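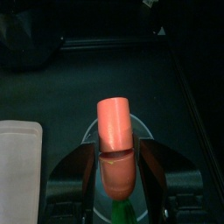

Philomena Phelan wrote to us in May that she had given up on linen dish towels altogether, because every one she bought just pushed the water around the plate, and that the Alby was the first to change her mind. We were so pleased with that letter that it has been pinned over the cutting table ever since!

The Alby is our everyday kitchen towel, and it is the one we would hand you first if you came by the shop and asked where to start. It is all linen, woven in a plain, slightly open weave, and it has a good bit of weight to it without being stiff. We have been making it in one form or another since 1985, when the whole business was two looms and a borrowed van, and apart from a wider hem and a better hanging loop it hasn't changed much.

Now, about pushing the water around. New linen does this. The yarn is sized before it goes on the loom so that it won't fray, and a little of that stays in the cloth. Please wash your towels before you use them, on their own, in warm water, with about half the soap you'd normally put in. Do that twice if you can stand to wait. By the fourth or fifth wash they will be drinking up water nicely, and by the end of the first year you'll have trouble giving them up to the laundry basket at all.

Skip the fabric softener, please. It coats the fibers and you'll be right back where you began. A tumble dryer is fine on low, though we like to pull them out while they're still a touch damp and smooth them flat by hand on the counter (Ita Ní Bhriain, who hems most of them, irons hers, and we have agreed to differ).

Colors

Stanier is a soft gray with a white stripe down each long side. Ledano is the natural flax color, undyed, and it gets paler over the years. Maldonado is a deep blue, and it does let go of a little dye in the first wash or two – keep it away from your white shirts until then. All three are the same cloth and the same price, so mix them however you like.

Details

Item number: 1105
Fiber: 100% linen
Weight: 191 grams per square meter
Hem: folded twice, mitered corners
Loop: cotton tape, sewn into one corner
Sold singly or in bundles of 10

The towels will shrink a little in the first wash, mostly in length, and we cut them long to allow for it. You may find a thicker thread here and there in the weave. Those are slubs, they come with the flax, and they won't pull or run. A real hole or a dropped stitch in the hem is another matter, and if you find one, send the towel back to us, washed or unwashed, and we'll mend it or send you a new one, whichever you'd like.

Bundles are tied with a length of selvage and go out flat in a paper sleeve. If it's a present, tell us in the order notes and we'll leave the packing slip out and write a card for you by hand. We do need the wording before noon if you'd like it to go out the same day.

Related items: Alby hand towel, Alby bread cloth, hanging loops (spare)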